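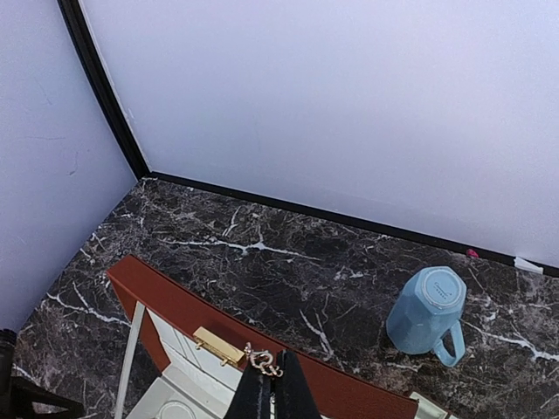 Come and work with us (and the arm) at Isano

Hi! I'm Marlina and I run the returns room at Isano. We rent out jewelry for weddings, proms, photo shoots and the odd amateur opera, and when it all comes back somebody has to sort it, check it, clean it and get it into its box again before the next customer. I'm looking for two people to join us in that room. I've written this ad myself because the official one made the job sound like running a power plant, and it's mostly bracelets.

Returns has changed a lot since September, when we started using a robot arm for part of the sorting. So if you did this kind of work somewhere else, or even here a few years ago, please read the whole thing before you decide it's the same old job.

What the job used to be

You sat at the counter with a tray and put things away. Rings in the ring rolls, bangles in their compartments, chains untangled and laid flat. On a busy week we get 600 pieces back, and by the end of one of those my neck felt like a coat hanger. I was good at it and I was fast, and I'll admit I sulked when the arm was first mentioned. I pictured myself dusting it.

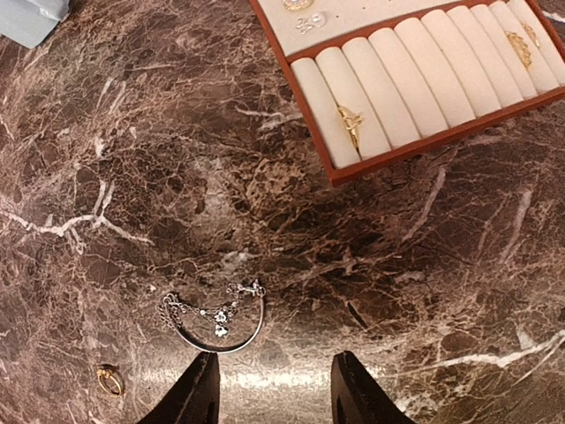

Small things are where it still needs us most. A ring lying on its side on a shiny counter is easy for you and me, and it can be a real puzzle for a gripper. Chains are worse! They slide, they loop over things, and they never land the same way twice. A good part of your day will be watching the arm try, stopping it when it's about to do something silly, and marking down what went wrong so the next try goes better.

What the job is now

You'll set out the boxes and the pieces for each run, start the arm, and keep an eye on it from the bench. When it gets stuck you pause it, fix the problem by hand and start it up again. In between you do the part I think is the nicest, checking clasps and stones under the lamp, cleaning, and deciding what has to go out for repair. That used to get squeezed into the last half hour and now it's most of the afternoon.

There's some typing. Every stop gets a line in the log, and "it dropped it" isn't enough of a line. Which piece, which compartment, what the fingers were doing. You get quicker at it, and Omprakash Kashyap, who looks after the arm, reads every word and will come and ask you questions.

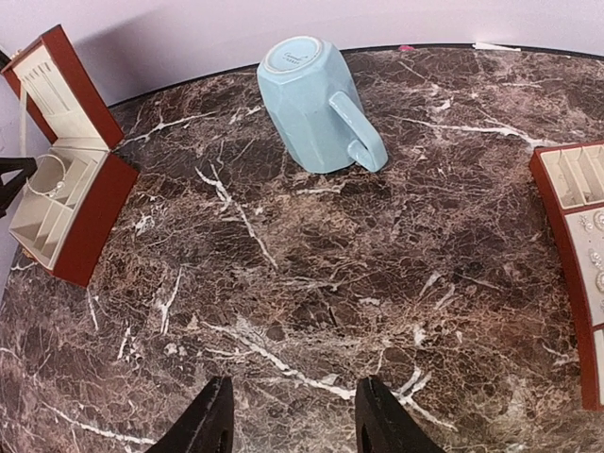

Gripper open over the counter, with a jewelry box on either side.

What changed for the people here

I'd want to know this if I were you, so here goes. There were four of us in returns before and there are four places now, which is why I'm hiring for the two that came open (one retirement, one move to our Lismont store). No one's hours were cut. The shifts did move, though. We start earlier, at 7:30, so the first run is finished before the customer boxes come down. Some of us miss the slow mornings, and I'm one of them.

The work is quieter too. We used to talk all day over the trays, and you can't chat in the same way when you're listening for the arm. We've brought back a proper sit-down lunch partly to make up for it. And you do get bored sometimes, watching. I'd be fibbing if I left that out.
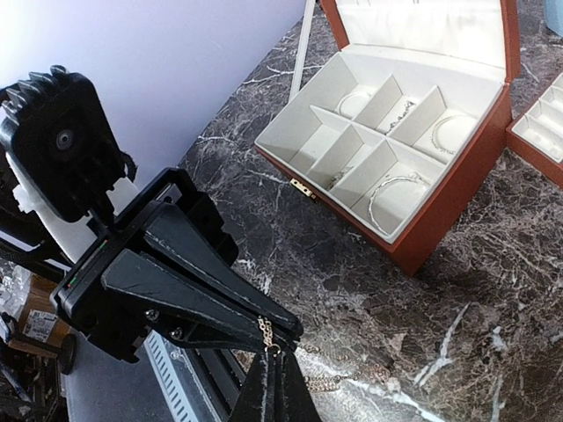 Bohdana Sydorenko read my draft and told me I should say more about the hands. Her wrists don't hurt at night the way they did, she said, but she worries about losing her touch with knots if the arm ever gets good at chains, and she'd like new people to get plenty of practice without it. I think she's right, so your first two weeks will be all handwork.

Who I'd like to hear from

You don't need a technical background. I came from a bakery. You do need steady hands, decent close-up eyesight (glasses are fine) and enough patience to watch the same bracelet get picked up over and over. You should be comfortable hitting stop, even when the boss is standing there. If you've worked in a jewelry store, a watch repair shop, a sewing room or a pharmacy, tell me about it.

The job is 32 hours a week, paid by the hour, with training at full pay. You can sit or stand at the bench.

How to apply

Send me a page about yourself by 16 October 2020, or drop it at the front desk on Urrutia Street with my name on the envelope. No cover letter needed. Do tell me about something fiddly you've fixed. I'll invite people in for an hour at the bench, and you're welcome to bring your questions about the arm, including the grumpy ones.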